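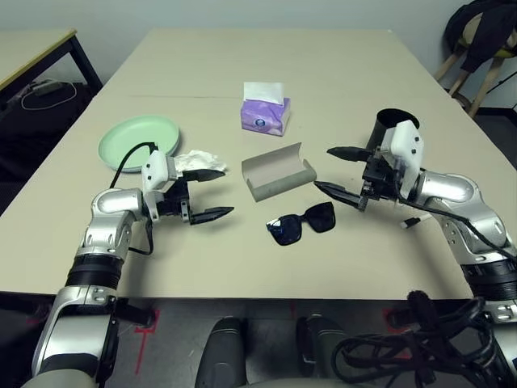 I keep reading that task planning is a solved problem now that you can hand a sentence to a language model and get a list of steps back. I spent most of May with one of these planners, Votier, hooked up to our two-arm setup, and I'm not buying it. The steps are fine. "Open case, pick up sunglasses, place in case, close case" is what I would have typed myself. The trouble starts one level down, where somebody has to decide which arm does what. With the case lying open and the sunglasses just to the right of it, both grippers have a fair claim, and Votier picked the left one more often than I liked, which meant reaching past the crumpled tissue to get there.

Why the left? I asked Ans Kramer, who wrote the allocation code, and she showed me the cost function. It adds up joint travel and a penalty for getting near the other arm. Cables aren't in it. So a plan that drags a loop of black cable over the rim of the plate scores exactly the same as one that doesn't. I can live with a planner that doesn't know about cables, but I'd like the README to say so.

Then there's the success number. The release notes say 87 percent. I went looking for what counts as a success and found it in a config file: the planner returned a sequence and the motion solver accepted it. No arm has to move for that. Sandra Pearce reran the same task list on Feyisa, our old hand-written state machine, and scored it the same way, and it came out 3 points lower. Three points, for a thing with 800 lines of if statements that I can read over lunch.

Replanning I will give them. If the detector loses an object, Votier asks for a new plan in around 4 seconds, and Feyisa just stops and sulks. But the new plan starts from scratch, with no memory of what a gripper is already holding. I've patched that locally with a small held-object table, and the patch is in the Lirkis branch if anybody wants it. It's ugly and it doesn't handle handovers yet.

Next up is getting cable clearance into the cost. Ans thinks a fat capsule around each wrist will do. I think it will make half the table unreachable. We're trying it Monday.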